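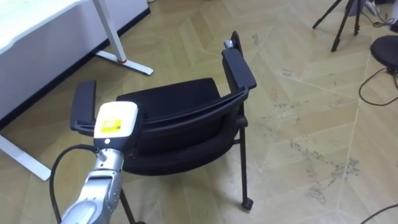 A black chair with a padded seat.

Ornow Sculpture Trail: your questions

Do I need a ticket?
Nope! The trail is free. Only the Skulleo pavilion charges, and that's $8 at the door.

How long is the walk?
I take about 4 hours, but I stop a lot (and I bring snacks).
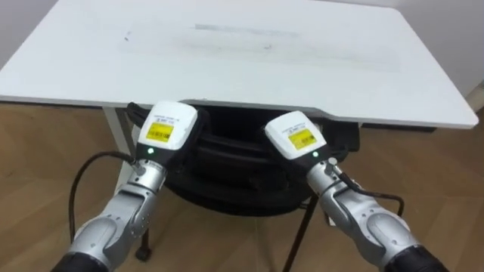 Can I touch the works?
Most of them, yes – Dagmar Dvořáček wants people climbing on her stone pieces. Please leave the Štěpánek glass alone.
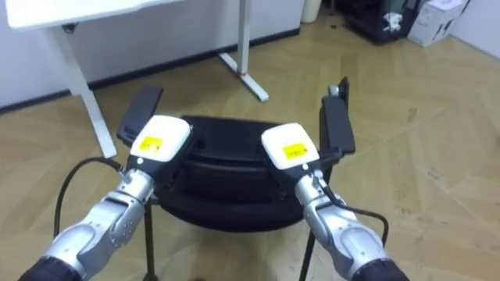 Is there anywhere to rest along the way?
Skistia barn, right by marker 193, is my favorite stop. I'd love a black chair on a parquet floor like that one by then, but it's hay bales in there. The barn closes all February.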